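Jimdale Night Coach

The Jimdale Night Coach was a low-cost overnight bus service linking the town of Jimdale with the port of Lotano. It was run by the travel firm Fustier and became known among budget travelers for its advertised claim that a passenger could "see the coast for the price of lunch." The claim has been disputed, mostly by people who took the trip.

Background

Fustier began as a booking office for student rail passes. Its founder, Ezekiel Blackwood, said in several interviews that he came up with the night coach after sleeping in a station. No earlier record of this story has been found, and Blackwood gave the location of the station differently each time.

The service started with 2 buses. Company leaflets described the seats as "near-flat." Travel writer Hanne Mustonen, who rode the full route in August of the first season, wrote that the seats leaned back "about as far as a church pew" and that the heating was either off or unbearable.

Fares and the "no hotel" claim

The main selling point was that riders saved the cost of a night's lodging. Fustier's posters put the one-way fare at 18, but this left out the seat fee, the bag fee and a charge for printing the ticket at the station. Jianguo Tian, in his guide to cheap travel in the region, worked out that a rider with one suitcase would often have paid less for a daytime train and a hostel bed. Fustier rejected this and said Tian had picked an unusual week - it did not say which week would have been usual.

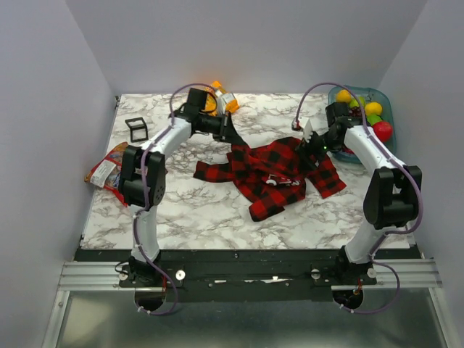
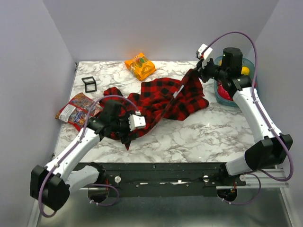
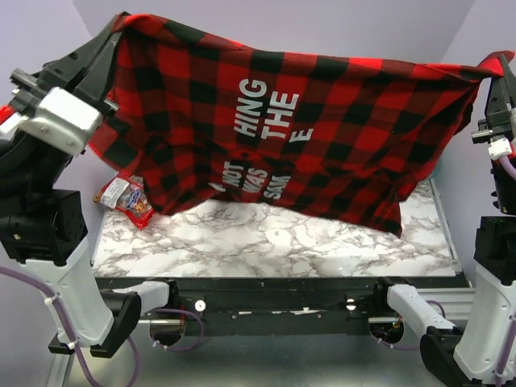
This page was last changed on 16 April 2021.

Passenger numbers

Fustier claimed to have carried over 1000 riders in its first season. The only surviving ticket ledger, held at the Urbańczyk transport library, lists 3814 bookings across all years, but it does not separate paid trips from canceled ones. Meifang Jiang, who cataloged the ledger, has warned against using it as a measure of demand. The higher figure is still repeated in travel blogs, usually without a source.

Decline

The coach lost its stop at Lotano harbor when the parking area was rebuilt, and passengers were let off at a fuel station outside town. A connecting shuttle was promised. Whether it ever ran on a regular basis is unclear. Fustier blamed road work for the drop in bookings, while former driver Tshepo Dlamini pointed to the early arrival time, when the cafes and the ferry office were closed.

Legacy

Some budget travel forums treat the route as a forerunner of later sleeper buses. The evidence for this is thin. Overnight coaches were already common elsewhere, and none of the later operators is known to have mentioned Fustier. A planned anniversary run was announced but no account of it has been published.

See also: Night train; Hostel; Lotano ferry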